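How to Request Police Records After a Use-of-Force Incident (and What to Do When They Stall)

Last updated 2015-05-04

Most guides to public records make the process sound like ordering a pair of shoes. You fill in a form, you wait, a package arrives. I have filed enough of these in Medrano and the towns near it to doubt that anyone who writes those guides has ever filed one. The law in your state may say the records are public. The records office will still ask you to prove you know it.

What follows is how I do it. State laws differ a lot, so read your own statute before you copy any of my wording. I am not a lawyer. If you or your family may sue, talk to one before you send anything, and ask about filing deadlines on that same call.

1. Find out which agency has the record

Sounds obvious. It isn't. In a single incident the city police may hold the first reports, the county may hold the dispatch audio, the state police may have taken over the investigation, and the medical examiner has files of its own. A city clerk who gets a request for something the county holds may simply write back "no responsive records," and that letter is technically true. It doesn't mean the thing does not exist.

Start with two calls. Ask the dispatch center who keeps its recordings and for how long. Then ask the police records desk whether another agency is investigating. Write down the date of each call and what you were told. People at the desk are often wrong, and it helps later to show where the wrong answer came from.

2. Ask for the holding period first

Dash camera and dispatch recordings are often erased on a schedule. In Plunlow, when I asked, the schedule for routine video was 200 days unless someone flagged it. Other places keep it for far less time. Send a short preservation letter the same day you decide you want the video, even if your full request isn't ready. Two sentences will do:

"Please preserve all audio and video recordings, radio traffic, computer-aided dispatch entries and related reports for the incident at (location) on (date). A formal request for these records will follow."

Send it by email and by certified mail. Will a preservation letter stop a department that wants the video gone? I wouldn't bet on it. It does make it much harder for them to say later that it was a routine deletion.

3. Name the records one by one

"Everything about the incident" is an invitation to be told your request is too broad. Use the names the department uses. The usual ones are:

Incident report and all supplements
Use-of-force report
Computer-aided dispatch log
911 and radio audio
Dash camera and body camera video, from every unit on scene
Taser download log, if one was fired or drawn
Arrest and booking sheets
The use-of-force policy in effect on that date

The last one gets forgotten. Departments revise their policies, and the one on the website today may have been posted after the incident. Ask for the version by date.

Give the incident number if you have it, then the location, then a time window. I make the window an hour longer on both ends than I think I need.

4. Deal with the fee before they bring it up

Fees are where a lot of requests go to die. I once got an estimate of $454 for one incident, most of it for "review time." I asked for the hourly rate, the pay grade of the person doing the review, and the number of hours, in writing. The next estimate was lower. No explanation came with it.

Put a ceiling in your letter: "Please contact me before doing any work that would cost more than $25." Ask for a fee waiver if your state allows one and say in a line why the public has an interest. Ask for electronic copies. There's no good reason to pay by the page for a file that already sits on a server.

If they tell you there are 3,000 pages, ask for an index, or ask what kinds of documents make up the total. Large numbers have a way of including the same report printed over and over. You can narrow the request afterward, but don't narrow it until you know what you'd be dropping.

5. Read the denial like a contract

A denial should cite a specific section of the law. Look that section up. "Ongoing investigation" is the favorite, and in many states it covers only records whose release would do some particular kind of harm to the case. Your reply should ask three things: which exemption applies to which record, what harm they expect, and why they can't release the rest with the protected parts blacked out.

Be wary of the phone call that comes in place of a letter. A friendly voice tells you that the file is tied up with the prosecutor and it would be easier to wait until June. Say thank you, then ask for it by email. If it's a real legal position they will put it in writing.

6. Appeal, and watch the date

Some states give you an appeal to the head of the agency, some to a state office, and some send you straight to court. The window can be short. Appeals don't have to be long. Mine usually fit on a page: what I asked for, when, what they said, why the section they cited doesn't fit. Attach copies of everything.

I've used two online filing tools, Wakuvico and Trivau. Both will track your dates and both send reminders. Neither will tell you that the template letter cites a section that was amended. Use them as a calendar and write your own letter.

7. Medical records are a different animal

Anyone hurt in an encounter will have hospital and ambulance records, and a public records request generally won't get them. Privacy law applies, and the hospital has its own release form. Sending the police a demand for treatment records wastes your time and gives them something easy to refuse. Make it a separate job with separate paperwork.
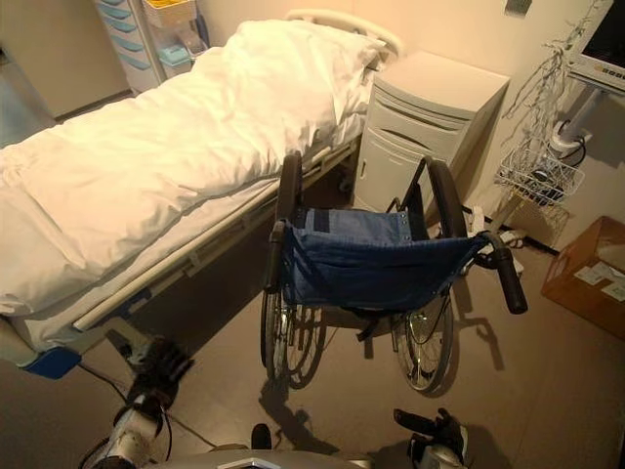 Who can sign for hospital records if the patient is in no condition to do it?

Usually a person with legal authority to make health care decisions for the patient, such as an agent under a health care power of attorney or a court-appointed guardian. After a death it is generally the executor or administrator of the estate. Being a close relative may not be enough, so call the hospital's medical records department and ask which papers they'll accept before you go.

Ask for the ambulance run sheet too. It often comes from a different provider, and it carries times you can set against the dispatch log. When the two don't agree, keep both and ask each agency how its clock is set.

8. Check what you receive

Compare what arrived with your list. Note what's missing and ask about it by name within a few days. Look at video lengths against the dispatch log. A clip that starts four minutes after the unit arrived may have an ordinary cause, such as when the camera was switched on, or it may not. Ask for the camera's activity log and the department's rule on when recording must begin.

Save the files exactly as sent and work from copies. Keep the emails they came in. One of my disks held 400 files with names that meant nothing, and I was glad I hadn't renamed the originals when I had to write back about two that wouldn't open.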